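The two-hour antenna, and other promises

Every simulation vendor has a slide with a large number on the left and a small one on the right. Cilura's says 81 hours and 2. The first is how long its old solver took over a horn antenna on a metal mast. The second is the new one, Risedari, given the same job.

I don't doubt either figure. I do doubt what they are supposed to tell an engineer who has neither that antenna nor that mast. The model was symmetrical, so half of it could be thrown away before the clock started. The mesh had been tidied by hand, and the slide leaves out how long that took.
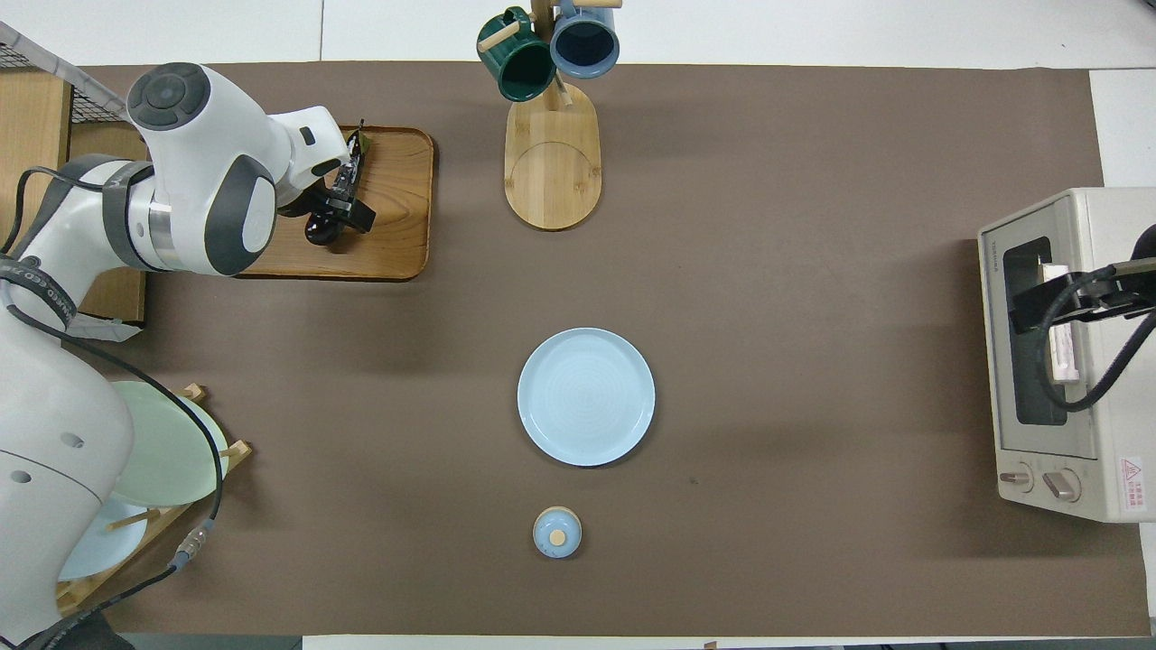
A wooden tray and a robot arm on a brown work mat.

Kollden, a small consultancy that tests radar covers, tried Risedari on 452 of its own models. Most ran faster. The awkward ones, with thin coatings and sharp corners, gained very little, and a few needed a finer mesh before the answers settled. Those are the jobs people buy software for.

Tatlı, the cheaper rival, makes no such claims and prints its test files in full, including the ones it loses. Its licence starts at 2000 a year and the manual is dreadful. I would still ask Cilura for the same files before signing anything, and I would run them on my own machine.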